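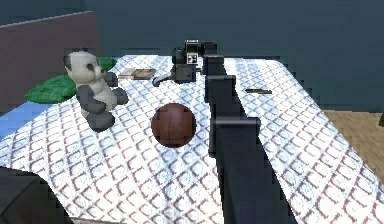
Duvet fill power and tog are two separate measurements, and shops mix them up. A thread.

1/ Tog is thermal resistance. A 4 tog duvet is for summer, 15 is the top of the usual range. It tells you nothing about weight.

2/ Fill power is how much space a set weight of down takes up. Higher means less down for the same warmth. Synthetic fill has no fill power.

3/ Togs add up when layered, near enough. My Ulberg set is a 4 and a 9, sold as 13.

4/ Cover fabric matters more than people expect. I swapped a Skernora polycotton cover for plain cotton percale in June and slept better with the same duvet inside.

5/ Washing: check the drum size first. A double in a small drum comes out with clumped corners. Mine gets 3 rinses and a long, low tumble.

6/ Mividach list tog and fill weight on the label. Sobczak list only "warm". Email them and they will send the figure.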